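Chapter 14
Plates, Portions and the Shared Table

Start with the plate. Most diet advice skips it and goes straight to calories, wich is a mistake. People serve by eye. Wide rim, less food. Deep dish, more.

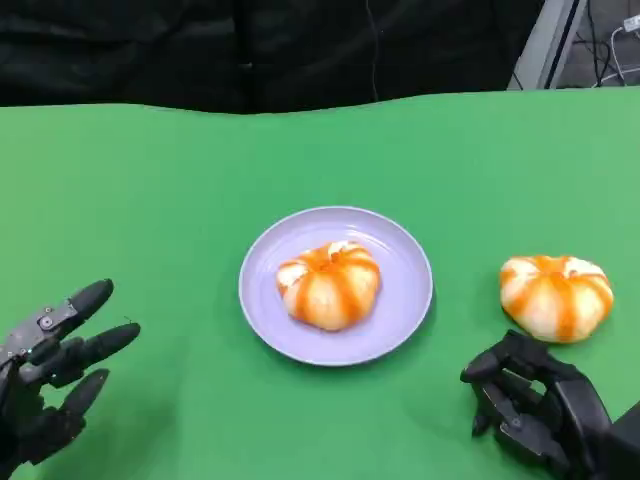 Alcides Cordeiro tested this in the Ladari lunch study. Same stew, same spoon, two plate sizes. 31 diners, mean lunch on the small plate 603 calories. On the large one, nearly 900. Hunger scores afterward? About the same. Keep those figures handy, we come back to them in the excercises.

Terms to know before reading on: portion, serving, helping. Not the same thing. A serving is what the label says. A portion is what lands on the plate. Helping, see the Gendeo survey later in the chapter.
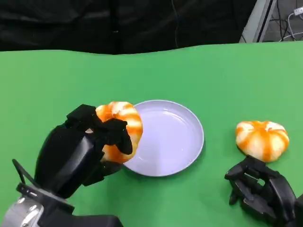 14.1 Serving by Eye

Cauã Aguiar asked cooks to dish out one cup of rice, no measuring cup. Most went over.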